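Pranano open day, January

The Pranano workshop opens to visitors once a year, and I went along with Kwaku Agyeman, who wanted a new case for his reading glasses and ended up buying two. The place is on the upper floor of an old dairy in Fondalbridge. Parking is behind the building. Go in by the side door, not the loading ramp.

We arrived at 10 in the morning and were put into a group of seven. Mayu Matsuda led the tour. She has run the cutting room for a long time and talks quickly, so stand near the front.

The cutting room is small and smells strongly of glue. Panels are cut with steel dies on a press made by Ferraro, and the offcuts go into bins by color. I asked how many cases they finish in a week and was told 305, though that drops in summer when half the staff is away.

Next was sewing. Fadi Nimri let people try a practice piece on one of the older machines. Straight lines are easy enough. Corners are where the trouble starts — you have to slow down almost to nothing and turn the work with the needle in the material. My own corner had a clear kink in it. Kwaku's was better.

After that we moved to the long room at the back, where cases and small accessories are laid out on printed cloths for visitors to handle. The cases come with rounded corners only. Mayu said they gave up square ones after too many came back worn through at the points.

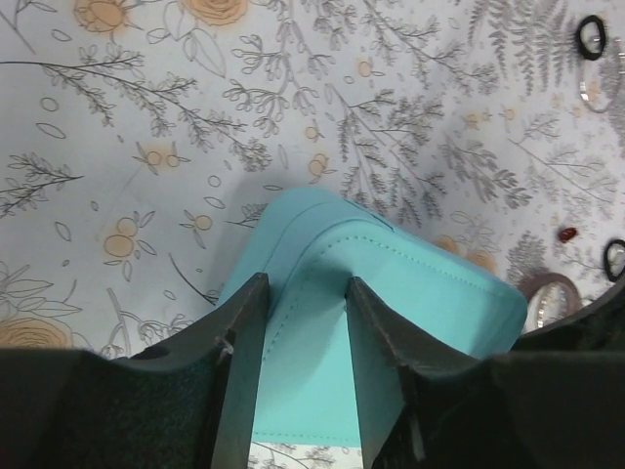
You are allowed to pick things up in this room, and I would take the time to do it. Run a thumb along the stitching and you can feel how close it sits to the edge. Zippered cases are a little stiff when new. I compared several with my old Dekus case, which is lighter but has lost its shape.

Rings and beads are sold loose in this room too, in mixed bags or singly. Natsumi Sasaki looks after that side and will help you match a color if you bring something with you. The mixed bags are better value if you don't mind what you get.

Coffee was served downstairs, with a short talk by Yuto Sakai on repairs. They will restitch any case they made, however old, and the wait was 60 days when we visited. He passed a few repaired ones around the tables. On most of them I could find the new thread only by its color, which was slightly brighter than the old.

The shop takes cards. Seconds are on the shelf by the stairs and go early, so look there before the tour if you can. The stairs are steep and there is no elevator — call ahead if that is a problem, and they will bring things down to you.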